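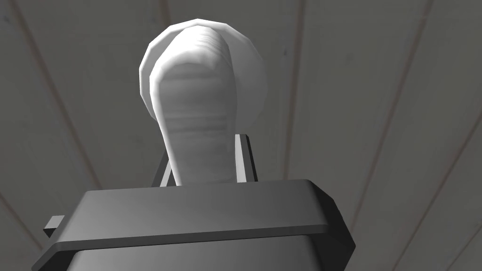 Vista simulada desde la pinza: pieza blanca de cabeza ancha, sujeta por el cuello entre los dos dedos.

Imprimir | Enviar por correo electrónico

Berunar P2 – Pinza eléctrica de dos dedos para piezas de cuello estrecho

Referencia de catálogo: 437-P2
Fabricante: Berunar
Distribución y servicio técnico: Imeck
Ficha revisada el 16/01/2018

Aplicación

La P2 está prevista para la manipulación de piezas cuyo cuerpo se estrecha hacia la zona de agarre: frascos, tapones con vástago, pomos y figuras torneadas. La sujeción se efectúa por el cuello y deja libre la parte superior de la pieza. Antes de solicitar oferta conviene comprobar en simulación la holgura entre los dedos y el ensanchamiento del cuerpo, que en piezas bulbosas limita la altura útil de agarre.

Datos para la selección

Accionamiento: eléctrico, 24 V CC
Número de dedos: 2
Carrera total: 8 mm a 60 mm, según juego de dedos
Masa sin dedos: 437 g
Fuerza de agarre: regulable en 4 niveles
Comunicación: E/S digitales de serie; bus de campo opcional
Modelo para simulación: incluido, malla simplificada

La malla simplificada sirve para estudios de alcance y colisión. Para el diseño de dedos especiales debe pedirse el modelo completo, que se entrega una vez confirmado el pedido.

Partidas del presupuesto

El precio de la pinza cubre el cuerpo, un juego de dedos rectos y el cable de conexión. No incluye la brida de adaptación al robot, que se cotiza por separado según el modelo de muñeca. Deben preverse además:

– Segundo juego de dedos, recomendado si la línea trabaja con más de un formato.
– Brida de adaptación Kjærgaard o equivalente.
– Estudio de simulación, facturado por pieza.
– Puesta en marcha en planta, cuatro horas como mínimo.

El recambio de dedos figura en la tarifa a 246 euros el juego. Los dedos mecanizados a medida se ofertan tras recibir el plano de la pieza o, en su defecto, una muestra física.

Plazos

El plazo de entrega de la versión de serie es de cuatro semanas. Con dedos especiales pasa a ocho semanas desde la aprobación del plano. Los pedidos recibidos en octubre se sirven con la tarifa vigente en ese momento; los posteriores quedan sujetos a revisión.

Si la inversión se reparte en dos ejercicios, es posible contratar primero el estudio de simulación e imputar su importe a la compra posterior de la pinza. La oferta debe indicarlo expresamente.

Documentación necesaria para la oferta

Plano acotado de la pieza, con el diámetro del cuello y la altura libre por debajo del ensanchamiento. Masa y material. Orientación de la pieza durante el transporte – vertical, horizontal o invertida. Modelo de robot y carga admisible en muñeca. Cadencia prevista.

Consultas técnicas: Gilmar Seixas
Ofertas y plazos: Dorottya Virág

Productos relacionados

Berunar P3, pinza de tres dedos para piezas cilíndricas
Brida de adaptación Kjærgaard, serie ligera
Juego de dedos rectos, recambio
Skarimness, licencia de simulación por puesto
Cable prolongador para pinzas de 24 V CC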